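Tandstead Homes Electrical Safety Program
Progress report to the Karam Fund, third quarter

Prepared by Kamrul Debnath, program manager

The grant covers inspection and repair of fixed wiring in older rental homes at Tandstead. At the end of June we had inspected 1,937 of the 3,346 homes on the list. Prokbridge Electric holds the contract for both the inspections and the repairs.

Most of the faults were small: cracked outlet covers, loose neutral connections and missing bonding at the water pipe. The inspectors found 24 homes with aluminum branch wiring that our records had listed as copper. Those homes moved to the front of the repair schedule, and the records have been corrected.
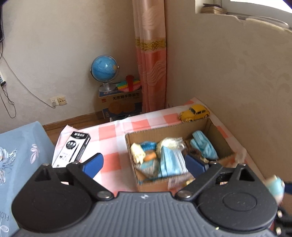 Open cardboard box on a pink-and-white checkered cloth.

Access is still the main cause of delay. Letters alone got a poor response, so in April we added a phone call the evening before each visit. Missed appointments have fallen since then, mostly in the high-rise blocks. The row houses on the east side have not improved as much. Magdalini Sarantis now handles all booking for that area and offers slots until 7 p.m.

Smoke alarm replacement is being done on the same visit where the existing alarm is past its date. This was not in the original scope. The cost is coming out of the contingency line, with your approval of May.
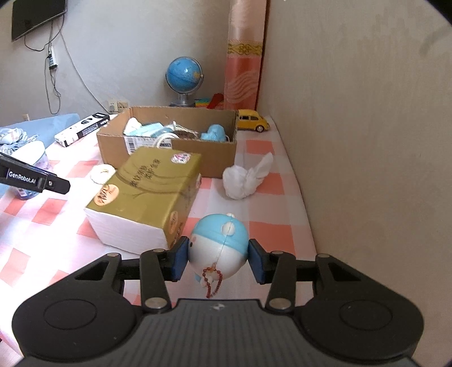
The Ditov building remains on hold. Its main switchgear has to be shut down by the utility before our contractor can work on the risers, and we have asked for a date three times. We have 3 other buildings ready to start, so the crew will move there first.

Spending is within budget for the quarter. We are not asking for a change to the grant total. We do ask that the deadline for the Ditov work be moved to the end of the next quarter. The updated schedule and the list of open repairs are attached.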